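Workshop notebook, Stollon demonstration hall
Entry for 22 April 2018
Subject: open day, simulation station and arm cell

The hall was opened to visitors at the usual hour. Two stations were in operation: the Banel arm cell on the ground floor, and the simulation station beside the stairs, running the Arruda scene set. Gedo was not shown, as its safety check is not complete and will be carried over to May.

The arm cell ran the short sorting cycle throughout. There were 2 stops in the morning, both caused by the light barrier being crossed at the visitors' side. The barrier was moved back by one floor tile after the second stop and gave no further trouble. Colleagues are asked to leave it in the new position. The chalk line on the floor is out of date and should be rubbed out.

At the simulation station the household table scene was used in place of the parts bin scene. Visitors had found the parts bin difficult to follow at the previous open day, and the table, with its everyday objects, was understood at once. The scene was loaded with seed 2529 and kept on that seed for the whole day, so that every group was shown the same layout. The demonstration began each time with the gripper open over the blue bowl, and the presenter then asked the group which object they would pick up first. Most chose the red bowl. Several children asked for the bell.

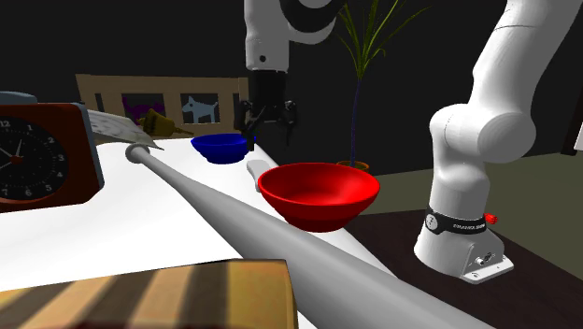 Table scene, simulation station: gripper above the blue bowl, bat lying across the table.

The baseball bat drew more questions than any other object. Visitors wished to know where the arm ought to take hold of it, and the discussion of thin handle against thick barrel proved a useful way into the subject of grasp choice. It is proposed that the bat be kept in the layout for school groups. The red bowl should be moved further in from the edge of the white table in the next version, as presenters were asked repeatedly whether it would fall.

Settings used: 600 steps per run, contact solver at the default, shadows off. With shadows on, the picture on the wall screen lagged behind the control desk and the presenter was obliged to wait. The cause has not been looked into. The projector cable was changed and made no difference.

Group size was limited to 7 at the simulation station. This was suitable for the space, though the queue reached the foot of the stairs after lunch and had to be turned along the wall. A second screen facing the entrance would help.

Outstanding:
Light barrier position to be entered on the floor plan.
Table scene to be saved under its own name; the Arruda set still lists it as a draft.
Lag with shadows on to be tested with the hall closed.
Printed sheets for visitors ran out before the last group. More to be ordered before May.
Gedo safety check.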